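Speaker notes: Recording spoken word in untreated rooms
Tudor Chiriac
Slot: Monday, after the coffee break. Slides advance on the bold word in the script. Leave the clicker on the lectern for the next speaker.

Slide 1. Title

Wait for the doors. State the scope: single voice, one microphone, small rooms with hard surfaces. Music is out of scope. Multichannel is out of scope and gets its own session in the Lokberg room.

Slide 2. What the listener objects to

Three complaints come up in the Praltance listening logs: boxy, distant, noisy. Boxy is nearly always a room mode or an early reflection. Distant is the ratio of direct sound to reflected sound. Noisy is usually gain applied late to a signal that was recorded too low.

Say plainly that a more expensive microphone fixes none of these by itself. Pause. Somebody will want to argue; take it in questions.

Slide 3. The data

Praltance reviewed 829 submitted recordings from home and office narrators. 536 passed on first submission. Of the rest, 135 failed on room sound alone, with level, noise floor and editing all within limits. That last group is the subject of the talk.

Do not read the table aloud. Point to the third row and move on.

Slide 4. Room modes, short version

Speed of sound over twice the room dimension gives the first axial mode. Write it on the board if the board is there. A small room puts its lowest modes inside the range of a male speaking voice. Two equal dimensions stack the modes on the same frequency, so a square room is the worst common case.

Moving the talker off the center line costs nothing. Do this before buying foam. Thin foam does very little at low frequencies. Thick absorbers in the corners do more.

Slide 5. Early reflections

Desk, side wall, wall behind the talker, in that order of importance. The desk reflection arrives a few milliseconds late and combs the midrange. Play clip A (bare desk), then clip B (folded blanket on desk). Same reader, same text, same gain. Play both twice. Check the house volume before clip A; the Jorklow system starts up louder than it should.

Slide 6. Distance

Halving the distance raises the direct sound by roughly 6 dB in free field. The reverberant level stays nearly the same. Going closer is therefore the cheapest treatment available, up to the point where plosives and proximity effect become the problem. Angle the microphone off the breath stream before adding a second pop filter.

Slide 7. Stands and floors

A stand conducts footfall and desk knocks into the capsule. Options are a shock mount, a mat under the feet, or a high-pass filter if the other two are not possible. Filter as a last step, and keep it below the voice.

Check that the clip is tight before setting the angle. Spread the legs fully. Route the cable down the pole and leave slack at the bottom.

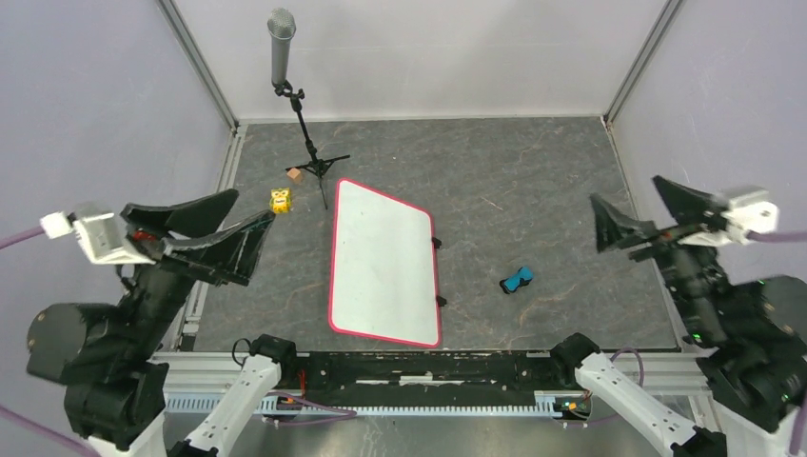

Slide 8. Level

Aim for peaks near -10 dBFS with the reader at full performance level. Set this on the loudest paragraph in the script. Readers check levels in a quieter voice than they perform in, so set the gain, then ask for the paragraph again.

Slide 9. Procedure for a new room

Record room tone first. Clap once and listen. Read the same paragraph at three positions. Compare on headphones at matched loudness. Keep the winner, mark the floor with tape, write the distance down. The Mocanu worksheet has fields for all of it and is in the handout folder.

Slide 10. Questions

If short of time, skip slide 4 and go directly to the clips. If asked about software dereverberation: usable for rescue work, audible on sibilants, not accepted by Praltance for new material.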